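„Erst die Kabel, dann die Greifer“

Rozália Jelínek betreut bei Flovov die Spülzelle, zwei Arme auf einer gemeinsamen Aluminiumschiene. Ihr Arbeitstag beginnt mit einem Rundgang um die Zelle, der 17 Minuten dauert. „Ich schalte nichts ein, bevor ich die Kabel gesehen habe“, sagt sie. Am Ellbogen und am Handgelenk werde die Leitung bei jeder Bewegung gebogen, dort beginne der Verschleiß.

Im September fiel die Kamera am linken Handgelenk mehrmals aus. Jelínek tauschte zuerst das Kabel, dann den Stecker. Schuld war eine zu kurz gelegte Schlaufe. „Jetzt lassen wir oben mehr Länge stehen — das sieht unordentlich aus, hält aber.“

Schwieriger einzustellen ist der Griff mit beiden Armen. Die Backen fassen den Teller links und rechts am Rand, und beide Seiten müssen gleich stark drücken. Nach 700 Durchgängen prüft sie die Backen und stellt sie bei Bedarf nach.
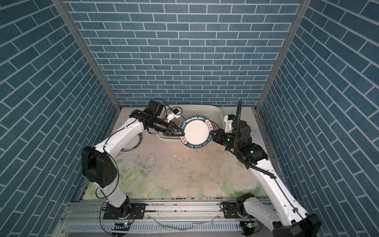
Wasser und Schiene

Spritzer erreichen auch die Vorderkante. Jelínek wischt die Schiene deshalb alle 30 Minuten ab und kontrolliert einmal pro Woche die Schrauben der Montageplatten. Die Matte wird abends ausgeschüttelt. Für einen Kameratausch rechnet sie 5 Minuten, für die Kalibrierung danach deutlich mehr.

Was sie ändern würde? „Die Platinen sitzen mir zu nah an den Armsockeln. Die hätte ich gern weiter weg vom Becken.“ Der Umbau ist bei Kratochvíl angefragt, ein Termin steht noch aus.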